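Suche im Archiv Suchbegriff eingeben Los

Betreff: Re: [kleinkueche] Mikrowelle mit Drehknöpfen, Rollenring springt heraus
Von: Anika Achterberg
An: Liste kleinkueche

Hallo Benvinda, hallo alle,

was für ein schönes Thema, da muss ich sofort einsteigen! Ich zitiere Benvindas Mail noch einmal, der Faden ist zwischendurch ja ordentlich in Richtung Wasserkocher abgebogen.

Benvinda Calado schrieb:
> Liebe Liste,
> ich habe von meiner Vormieterin eine kleine weiße Mikrowelle
> übernommen, so eine ganz einfache mit zwei Drehknöpfen. Sie
> heizt gut, aber der Glasteller ruckelt und bleibt manchmal
> stehen. Wenn ich ihn anhebe, liegt der Ring mit den Röllchen
> jedes Mal schief darunter. Ist der Ring kaputt? Oder gehört er
> irgendwo eingehakt? Eine Anleitung habe ich nicht.
> Zweite Frage: Wie bekommt ihr das Gitter in der Tür sauber?
> Ich traue mich da mit dem Schwamm nicht richtig ran.
> Und drittens: Lohnt sich so ein Gerät ohne Display überhaupt,
> oder soll ich gleich etwas Neues kaufen?
> Danke und Grüße
> Benvinda

Zuerst das Wichtigste: bitte nichts Neues kaufen! Ich habe selbst genau so eine Knopfkiste und würde sie gegen kein Gerät mit Tastenfeld eintauschen. Oben stellt man die Leistung ein, unten die Zeit, fertig. Keine Uhr, die nach jedem Stromausfall blinkt, kein Auftauprogramm 4, bei dem man raten muss, ob Hackfleisch oder Brötchen gemeint sind. Meine Beschriftung ist chinesisch, und das hat mich genau einen Nachmittag lang gestört. Danach wusste die Hand Bescheid.

Zum Ring. Der wird bei diesen Geräten nirgends eingehakt, er liegt nur lose in einer flachen Mulde im Boden und rollt um die Mitte herum. Deshalb rutscht er auch so gern weg, wenn man den Teller mit Schwung herausnimmt oder schräg wieder hineinlegt (ich mache das ständig, ich räume die Küche immer in Eile auf). Kaputt ist er damit noch lange nicht.

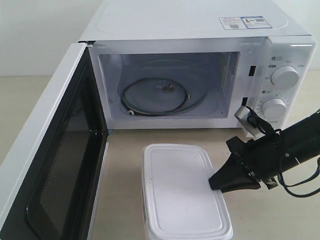 Also Stecker ziehen, Teller heraus, Ring heraus, beides ins Spülbecken. Warmes Wasser und ein Tropfen Spülmittel reichen völlig. Dreh jedes Röllchen einmal mit dem Finger. Wenn eines klemmt, sitzt fast immer ein Krümel oder ein Haar in der Achse, das geht mit einem Zahnstocher heraus. Bei mir war es ein Reiskorn, steinhart, vermutlich älter als mein Mietvertrag.

Dann den Boden auswischen, und zwar auch die Spur, in der die Röllchen laufen. Die sieht oft sauber aus und ist es nicht, fahr mal mit dem Fingernagel drüber! Das Kupplungsstück in der Mitte lasse ich stecken und wische nur drum herum. Alles gut abtrocknen, Ring mittig einlegen, von Hand einmal im Kreis schieben, und erst wenn er ohne Widerstand läuft, kommt das Glas darauf. Der Teller muss in der Mitte richtig einrasten. Man merkt das sofort: Er sinkt ein kleines Stück ab und lässt sich nicht mehr hin- und herschieben.

Falls der Ring danach immer noch eiert, leg ihn auf eine ebene Arbeitsplatte. Liegt er nicht plan auf, ist er verzogen, dann hilft nur Ersatz. Dafür brauchst du den Durchmesser von Röllchen zu Röllchen und die Höhe der Röllchen, beides bitte mit dem Lineal messen und nicht nach Gefühl bestellen. Ich habe mir einmal einen geholt, der im Netz »für fast alle« hieß, und der Teller schleifte danach vorne am Rahmen.

Zum Gitter in der Tür: Das feine Metallnetz sitzt hinter einer Scheibe, da kommst du gar nicht dran und sollst es auch nicht. Du putzt nur die glatte Fläche davor. Mein Lieblingsverfahren ist die Zitronenschale, ich weiß, das steht in jedem Haushaltsheft, aber es funktioniert so gut! Eine hitzefeste Schüssel, 400 Milliliter Wasser, eine halbe ausgedrückte Zitrone hinein und einen Holzlöffel dazu, damit das Wasser nicht plötzlich überkocht. Vier Minuten auf voller Stufe, dann die Tür noch eine Weile zulassen. Danach mit einem weichen Tuch wischen, erst die Decke, dann die Wände, dann die Türinnenseite, den Boden zum Schluss. Keine Scheuermilch, keine raue Schwammseite, die Kratzer sieht man bei Gegenlicht für immer.

Ganz wichtig sind mir noch zwei Stellen, die gern vergessen werden. Das eine ist das Lüftungsgitter innen an der Wand. Dort nur feucht wischen und auf keinen Fall sprühen, das Reinigungsmittel läuft sonst durch die Schlitze. Das andere sind die kleinen Öffnungen vorne am Rahmen, in die die Türhaken greifen. Wenn sich da Fett sammelt, schließt die Tür schwammig. Ein trockenes Wattestäbchen genügt. Und sollte die Tür trotz sauberer Haken wackeln oder nicht fest zugehen, dann bitte nicht weiter benutzen und jemanden draufschauen lassen, der das gelernt hat. Das Gehäuse schraubt man zu Hause nicht auf, auch nicht »nur kurz«.
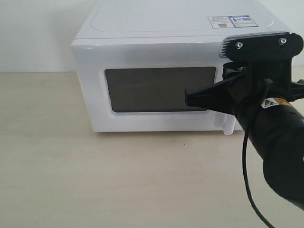 Weiße Mikrowelle mit geschlossener Tür und kurzem senkrechtem Griff

Was den Platz angeht, bin ich ja eine große Freundin der freien Oberseite. Auf so einer glatten weißen Fläche sammelt sich sonst innerhalb einer Woche der halbe Haushalt: Brotkorb, Topflappen, Post. Bei mir liegt dort jetzt gar nichts mehr, und siehe da, das Gerät lässt sich in einem Wisch sauber halten. Die Aufkleber oben hinten würde ich übrigens nicht abknibbeln, auch wenn es in den Fingern juckt — Typenbezeichnung und Leistung stehen oft nur auf so einem Schild, und wenn du doch einmal einen Ring oder Teller suchst, bist du froh darum. Am besten einmal mit dem Handy abfotografieren.

Corinne Oyelaran hatte hier im August nach Rezepten für genau solche Geräte gefragt, und ich bin ihr immer noch meinen Tassenkuchen schuldig. Kommt, versprochen! Der gelingt mit dem Drehknopf sogar besser als in der großen Mikrowelle bei meiner Schwester, man kann mitten im Backen einfach ein bisschen zurückdrehen. Nur bei sehr kurzen Zeiten sind die mechanischen Uhren ungenau. Ich drehe deshalb immer erst ein gutes Stück weiter und dann auf den gewünschten Strich zurück, so läuft das Werk bei mir zuverlässiger an.

Schreib doch mal, ob es mit dem sauberen Ring besser läuft, und miss ihn bei der Gelegenheit gleich aus. Begoña Ortuño sammelt, glaube ich, immer noch Ersatzteller und hat vielleicht sogar einen passenden Ring in der Kiste.

Herzliche Grüße aus der frisch gewischten Küche
Anika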